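Oluwatosin Usman
@tosinkeepshouse

Sorting the chopsticks this month. We've had the same mixed bunch in a holder on the dining table for years and I finally took them all out and looked at them one at a time.

The problem with a mixed holder is pairs. You reach in at dinner and come back with a thick one and a thin one. One slides, the other doesn't, and the noodles go back in the bowl.

First pass was by thickness. Roll each one on the table under your palm. Warped ones wobble and you feel it right away. I threw out 2 that wobbled badly.

Second pass was by tip. Run a thumbnail along the last inch. If it feels furry the finish has gone and it won't clean up well. Those went in the garden for tying up peas.
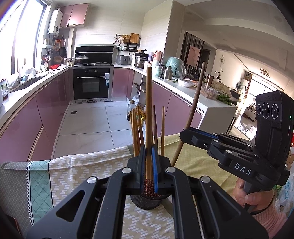

Third pass was matching. Color first, then length, stood on end side by side. Anything without a partner after that goes in the cooking drawer. A single thick one is good for stirring batter or fishing toast out of the toaster (unplug it).

The holder needs as much attention as the sticks. Ours had a brown ring in the bottom. Hot water, baking soda, a bottle brush, then upside down on the rack overnight.

Irena Żak asked whether they should stand tips up or tips down. Tips up at our house. The bottom of a holder is where the water collects and I don't want that end in my mouth.

Dry them before they go back. I lay them flat on a dish towel after washing and put them away the next morning. They used to go in straight from the sink, and that's how we got the ring.

Wood ones don't go in our dishwasher. Witold says his do and they're fine. His are from Jeltero and have a heavy lacquer, so maybe that's it. Mine went gray after a month of it.

I did look at buying a full matching set. Arkolano had one I liked but they were slick all the way to the tip and my son can't hold slick ones yet. Staying with what we have.

Whole job took 17 minutes, not counting the soak. Spoons next. There are a lot of spoons.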